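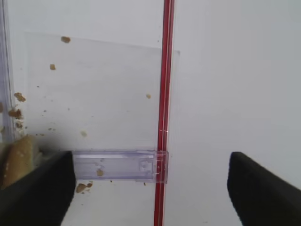 How to patch test a new face cream at home

Every time I buy a new cream I want to put it on my whole face the same evening. I did this for many years, and two times I paid for it with a red, tight face that lasted more than a week. Now I test everything first, also the products from brands I already use, and also the ones with "gentle" on the label. The method below is the one I follow. It is slow but it is not difficult.

I am not a doctor. If you already know you have an allergy, or if you have eczema or rosacea, please ask your dermatologist before you test anything. A home test also does not replace the allergy test that they do in a clinic.

What a patch test can show

There are two kinds of bad reaction, and it is useful to know the difference. The first one is irritation. The product is too strong for your skin, or you used too much, and the skin burns or peels. It often comes fast, in minutes or hours. The second one is allergy. Here the body recognizes one ingredient and reacts against it, and this can take several days to appear. Sometimes you used the ingredient for years before without any problem.

A home test can catch many reactions of both kinds, but it does not catch all. It also does not tell you if a cream will give you pimples. Clogged pores need weeks, and the skin of the arm does not behave like the skin of the chin.

What you need

The new product, closed until today if possible
A mild soap without perfume
A clean towel
A cotton swab or a small spatula
A pen and some paper, or notes in your phone

Choose a quiet week. Do not start when you are sick, when you are sunburned, or when you have just waxed or shaved the area. Do not test two new products in the same week on the same arm. If something happens, you will not know which one to blame.

Step 1. Choose the place

The inside of the elbow is the place most people use. The skin is thin there, it is easy to look at, and a sleeve can cover it. Some people prefer the inside of the forearm, a little below the elbow, and this is also fine. Do not use the back of the hand. You wash your hands too often and the cream will be gone before lunch.

Step 2. Clean and dry

Wash the place with the mild soap, rinse well and dry it softly with the towel. Do not rub. Wait a few minutes until the skin feels normal again. Do not put body lotion there on the test days, and no perfume on that arm.

Step 3. Put a small amount

Take an amount like a pea and spread it on an area the size of a coin. The layer should be as thick as you would wear it on the face. Many people put a very thin layer here and a thick one later on the face, and then they are surprised.

If the product is something you wash off, for example a cleanser or a peeling mask, leave it only for the time that is written on the package and then rinse. Never leave a peeling product on overnight for a test. It will irritate almost everybody and you learn nothing from it.

Step 4. Repeat

For a cream or a serum that stays on the skin, put it on the same place 2 times a day, in the morning and in the evening. Continue for 8 days. I know that many packages say only one day. One day is enough for strong irritation but it is too short for most allergies, and this is the reason I go longer.

If the product is meant for use only in the evening, like most creams with retinol, then test it only in the evening.

Step 5. Look and write

Look at the place before each new application, in daylight if you can. Write a short line: the day, what you see, what you feel. My own notes for the last one, a Forkov night cream with glycolic acid, looked like this:

Day one, evening: small tingle, gone after I brushed my teeth.
Day two: nothing.
Day three: a little dry, no color.
Day four: dry, a little itchy in the morning.
Day five: not itchy. I had forgotten to use it the evening before.

Without the note I would have forgotten about day five, and it was the important one. I started again from the beginning.

When to stop

Stop at once if you have burning that does not go away, swelling, blisters, hives, or redness that grows outside the coin. Wash the place with cool water and mild soap. Do not put another active cream on top to "calm" it. Plain petroleum jelly or nothing is better. If the reaction is strong or it does not get better in a few days, see a doctor and bring the package with you. For trouble with breathing, or swelling of the lips or eyes, call emergency services immediately.

A light tingle with acids or vitamin C is common and it can be normal. It should end after a short time and leave no mark.

Step 6. Test on the face

If the arm is quiet, I do one more small test. Put the cream behind the ear or along the side of the jaw, on one side only, for 2 evenings. The face is more sensitive than the arm and here you sometimes find a surprise. This was my experience with the Kellgate brightening lotion — the arm was perfect and the jaw was pink after one night.

If the jaw is also quiet, begin on the whole face every second or third evening, and increase slowly.

Some common questions

Do I need to test sunscreen? Yes. Sunscreen filters and perfumes are possible causes of allergy, and you use a lot of it. Some reactions to sunscreen come only when light reaches the skin, so a test under a sleeve can miss them.

Do I need to test again when I buy the same cream? Usually not. But compare the list of ingredients with the old box. In November I bought my usual Mokgethi moisturizer and the list was different in three places, with the same picture on the front.

Is "hypoallergenic" safe without a test? No. The word is not a promise for your skin. The same is true for "natural" and for "100% plant oil". Many plants contain strong allergens.

Can I cover the place with a bandage? I do not do it. The cover makes the product stronger, and the glue can make its own redness.

Keep the box and the receipt until the test is finished. Some shops take back an opened product after a reaction, but ask before you buy.

Last changed: 12 January 2019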